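Grustdale Gallery: The Paper Cutter Bench
24 January 2023

Hi again! I'm Roxana Mamani, I write most of the planning code for Grustdale, and this page is where I put the bench along with whatever the software people have been arguing over. The notes go by topic, so jump to the bit you care about.

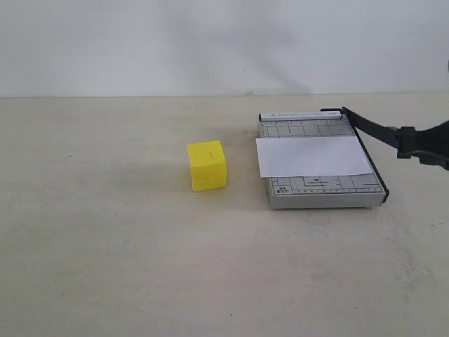 Gripper on the handle, blade arm down
The A5 cutter with a sheet of paper across it and the fingers closed on the end of the black handle. I like this pose a lot, as it's the one the whole task planner hangs on. Every plan we make for the cutter either starts here or has to pass through here, and if the grip is bad at this point you can throw the remaining steps away.

The handle is an arc, and we treat it like one
My first version planned the handle motion as a list of waypoints in space, straight lines in between. It looked great in the simulator. On the real thing the arm wants to swing about its hinge, the straight lines want to go somewhere else, and the wrist force reading climbs until the safety monitor says enough. So now the planner gets a hinge axis and a radius, and the only free number is the angle. One number! The rest of the pose comes out of that, and the path it makes is boring and smooth, exactly how I want it.

We still fit the hinge axis fresh at the start of each run. The first little bit of lift is done very softly, we log where the fingers travel, and a circle gets fitted to it. Duván Apaza wrote the fitting code and it's maybe a page long. If the fit error is too big, the run stops and asks for a new grasp.

Stiff one way, soft the other two
Same controller as last time, new gains. Along the arc we hold position fairly stiffly, and across it we let the arm give. Before that change the fingers would slowly creep along the handle, and after a few swings the grasp point in the software and the grasp point on the bench were two different places. I tried to fix it by squeezing harder. Please don't do this, all you get is a handle that drags the whole cutter with it.

Gains live in one file now, cutter_gains, and not in three. If you have an old checkout with the values pasted into the skill itself, delete them. Jhair Cabrera lost an afternoon to that and I owe him a coffee (it was my paste).

White paper on a pale table
Perception is the hard part of this bench, no contest. The sheet is plain white, the tabletop is cream, the wall behind it is white too, and depth is no help with something as thin as a page. What does help is the cutter's own printing. The board is covered in gridlines and ruler marks, so we find the grid first and then look for where it goes missing. Missing grid means paper. It feels like cheating and it works better than the edge detector ever did.

There's a catch at the left side, where a sliver of the sheet hangs out past the board. No grid there, so no missing grid either. For now we take the two long edges we can find over the board and extend them outward until the page size comes out right. Alfredo Belmonte wants to replace this with a learned model. I want to see it beat the grid trick on our own frames before I get excited.

Where the board thinks it is
The board sits at a slight angle to the bench and we let it. Early on I squared it up before each run, and I got a pose estimator that was wonderful at square boards and lost on everything else. These days the title strip at the top does the heavy lifting: the "PAPER CUTTER A5" lettering is dark on white, it always reads in one direction, and it settles the which-way-round question that the grid alone can't. We match the strip, get a coarse pose, then refine with the gridlines.

Eduard Kováčik asked in the comments last time if we read the text properly. We don't, it's template matching with a fancy hat on. Real text reading is on the list, mostly for the size labels lower down on the board.

The yellow cube
Best-behaved thing on the table as far as the color segmenter is concerned. It gets its own collision box, padded a bit, and the planner keeps the elbow and the wrist out of it. A small thing I learned: the soft grey shadow to its left used to get lumped in, so the box came out far wider than the cube. Working in hue and dropping brightness from the mask sorted that out in one commit – probably my favorite commit of January.

What the logs say
The cutter log has 1420 control sessions in it now, counting every start of the skill, including the silly ones where I forgot to load a config. The last batch was 152 tries at closing on the handle from a random start pose, and 135 of them ended with a grasp the checker accepted. The 17 others were mostly one problem wearing different clothes: the black handle and the dark fingers run together in the view near the end of the approach, so the handle tip gets placed too far out and the fingers close late.

We've since changed the approach so the handle pose is frozen a little before contact and the last stretch is done on force alone. I haven't run a full batch with it yet, so no number from me until I do.

Tooling odds and ends
The replay viewer has moved to Grirnex, our little in-house log server. You can scrub through a run, see the mask and the force trace side by side, and drop a comment on a moment. Comments finally survive a restart, thanks to Duván.

The skill graph for the cutter is down to 7 nodes: find board, find sheet, approach, close, fit hinge, swing, release. It used to have a separate node for every retry, and reading it was like reading the wiring in my grandmother's basement. Retries are a property of a node now, with a limit and a fallback, and the graph fits on my laptop screen without zooming!

If you're building from source, the planner needs the January branch. The old one still compiles, it just quietly ignores the hinge fit and goes back to straight lines, so check the startup message for the words "arc mode" before you let it near a handle.

Still open
Finding the sheet when it lies fully outside the grid area. Alfredo has the ticket.
A proper check that the handle has come all the way down. We go by angle today, and I'd like a force signature as well.
Nudging the paper straight before a cut. I have a sketch of the planner for this one and it's ugly, so be kind when the pull request shows up.
Better names for the log fields. "tmp_theta_2" is on me.

Questions go in the usual place under the Grustdale repo, and if you send a log please send the gains file along with it.

Roxana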